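La cote du seuil

Le barrage de Garunitz alimente la conduite de Drorska sur 84 kilomètres. Le registre du poste aval consigne le niveau toutes les heures, au centimètre, à l'encre. La gardienne tenait ce registre depuis neuf ans. Elle avait succédé à un homme qui arrondissait.

En juillet, la cote descendit. Le phénomène était attendu : faible enneigement, irrigation ouverte tôt dans la vallée. Ce qui ne l'était pas, c'était l'heure. Entre trois heures et quatre heures du matin, le niveau perdait un centimètre, puis le regagnait avant cinq heures. La retenue ne pouvait pas produire une telle variation. Aucune vanne n'était manœuvrée la nuit, et l'évaporation, à cette heure, est négligeable.

Elle contrôla d'abord le flotteur. Le câble était sain, la poulie graissée, le contrepoids libre dans son tube. Elle remplaça tout de même le câble. La nuit suivante, le centimètre disparut à trois heures douze.

Elle écrivit à la direction, à Varma. La réponse tenait en deux lignes : l'écart restait inférieur à la tolérance de l'instrument, il n'y avait pas lieu d'ouvrir une fiche. Elle classa la lettre dans le registre, à la page du jour, et continua de noter.

Les plans d'origine étaient conservés dans l'armoire du poste. La feuille 55 montrait une galerie de reconnaissance creusée sous la rive gauche, en direction de Serorum, le village noyé à la mise en eau. La galerie était portée comme obturée. Son volume figurait en marge, au crayon : 2 669 mètres cubes. Elle rapporta ce chiffre à la surface du lac en basses eaux. Le résultat était d'environ un centimètre.

Elle refit le calcul avec la surface corrigée de l'envasement. Il tenait encore. Une galerie qui se remplit et se vide chaque nuit suppose une ouverture, une pente et une cause. Elle avait peut-être l'ouverture. La pente était sur le plan. 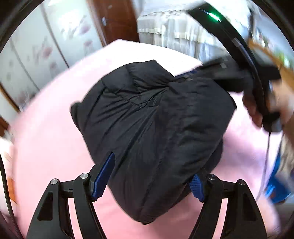

La température, au pied de l'ouvrage, ne dépasse pas six degrés, été comme hiver. La gardienne prit la lampe frontale, la sonde à ruban et la doudoune noire du poste, à boudins horizontaux, dont le nylon brillant était froissé de plis en diagonale. Un mince liseré ou bord de fermeture bleu courait le long d'une couture. Elle l'enfila dans l'escalier, ferma la porte étanche derrière elle et inscrivit l'heure sur l'ardoise : deux heures quarante.

Le bouchon de la galerie se trouvait à 200 mètres de l'entrée. Il était en béton, sec, sans fissure. Elle posa la main dessus, puis l'embout du stéthoscope de maintenance. Elle entendit le bruit ordinaire d'un massif en charge, un souffle très bas, continu.

À trois heures douze, le souffle cessa.

Elle ne bougea pas. De l'autre côté, l'eau s'écoulait quelque part, d'un mouvement régulier, comme dans un bief que l'on ouvre. Puis vint un choc sourd, suivi d'un second, espacés comme les dents d'une roue. Le cadastre de Serorum mentionnait un moulin. Il y figurait avec un droit d'eau de nuit, une heure, perpétuel, jamais racheté lors de l'expropriation.

Elle remonta à quatre heures vingt. Dans la colonne des niveaux, elle porta la cote exacte. Dans celle des observations, vide depuis neuf ans, elle écrivit : prélèvement conforme au droit existant. Elle signa et régla le réveil pour le relevé de cinq heures.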